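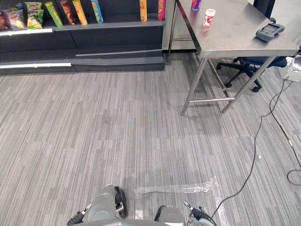
Ticket: snack shelf, tubes won't stay upright
Site: Illaslow break area
Status: open, waiting on parts
Opened: 23rd December

Problem as reported
Tubes on the upper shelf keep tipping. They end up leaning on the back and then one goes and takes the next one with it. Bags are ok. Reported twice before under the old Bunditz ticket, closed with no fix noted.

Checked so far

Shelf level. Put a level on the ledge, left end then right end. Fine side to side. Front to back it falls slightly toward the rear — maybe that's the lean.

Load. Shelf rated 80 lb on the Zellau sheet. Six tubes and two chip bags is nothing. Not a load problem.

Spacing. Four tubes together (green, reddish brown, orange-yellow, light blue), then a long gap, then an orange by itself and the pink-red one down near the right end. Nothing to hold any of them up. Pushed them all together as a test, stood straight for the afternoon, spread out again by next morning. People take from the middle, fair enough.

White strip on the ledge. Only runs along the left part. Asked if the rest was ever fitted, no answer. Strip is too thin to stop a tube sliding anyway, so parking that.

Long silver handle on the lower panel. Somebody wrote "pulling it shakes the shelf" in the first report. Tried it 17 times, gentle and not gentle. No tube fell. Ruling it out for now.

Tried
1. Folded card under the back feet of the tubes' row. Looked awful, slid out. Removed.
2. Rubber shelf liner, cut from the Gebretsadik roll. Better. Tubes still lean but dont slide. Left end only, ran out of liner.
3. Two bookends. Too tall, in the way of the bags. Gone back to the supply closet.

Parts
Need a clear divider set for the upper shelf, 600 mm run, low front lip. Zellau lists one but the depth is wrong by a bit, have asked them for the next size down. If they say April again I'll go with a tension rod.
More liner, same roll if Gebretsadik still carry it.

Side issue, same area
Drinks and small containers getting parked on the steel table by the shelf. Purple can at the back corner, little white one with a red label in front of it. Table is not the overflow for the shelf. Cans go back on thier own shelf please, or in the trash when done. Also the blue office chair is shoved in under that table, fine by me, just watch the casters on the carpet edge.

Update
Zellau replied, smaller divider is in stock, ships in 3 days. Ordered one set. Will fit it the day it lands, before the next restock — please hold any new tubes till then, bags can go out as normal.

Next
Fit divider. Finish liner to the right end. Check after one week, close if nothing's tipped.
Old Bunditz ticket linked for history, dont reopen it.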